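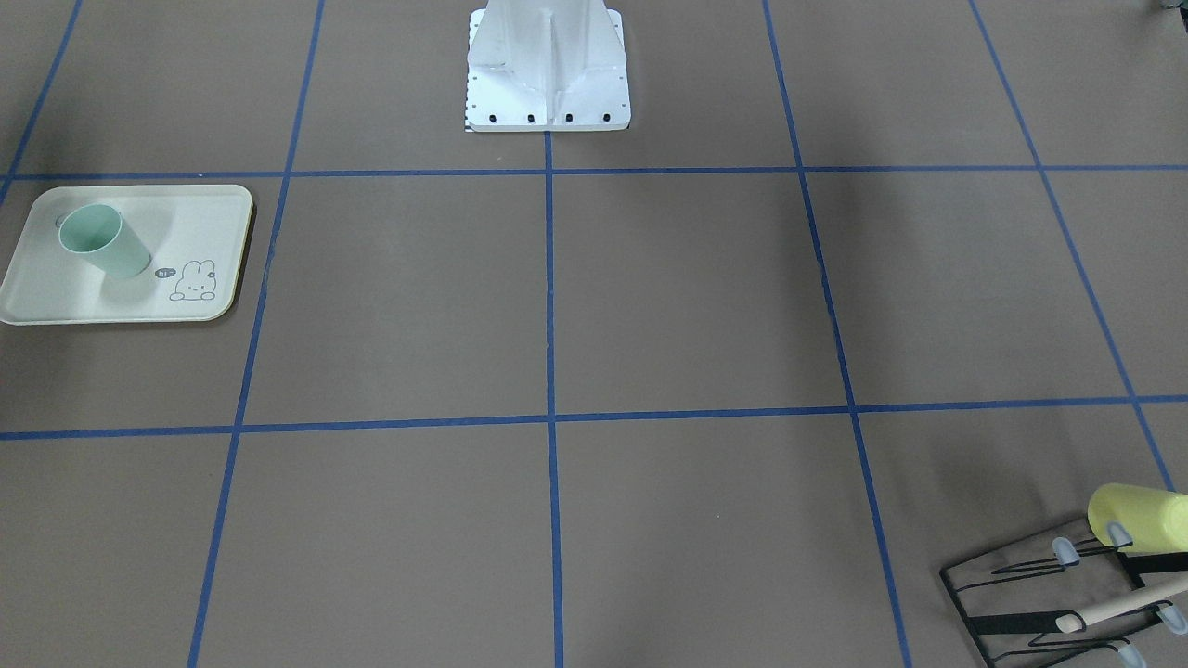

Brown work surface marked into squares with blue tape, with a white metal pedestal

The Fodcombe anthem dispute was a disagreement over the words of "Fulia", the official song of the island territory of Fodcombe. It began when the schoolteacher Jessie Ogilvie asked the assembly to remove verse 2, which she said praised a former governor, Furtado.

The song was written for a harbour festival at Gistell and had been sung for decades before it gained official status. Its supporters argued that the "lord of the tide" in the verse was the sea itself.

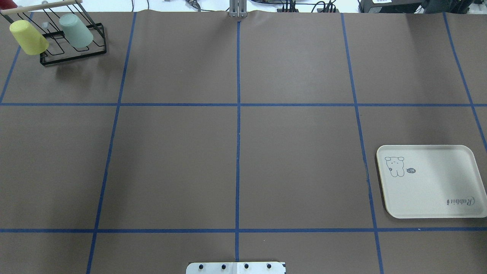

A petition against any change drew 778 signatures, and around 1000 people attended a rally in February. The assembly kept the text but ruled that only the first verse need be sung at public events. Schools were given 30 days to comply. The full version is still used at Gistell.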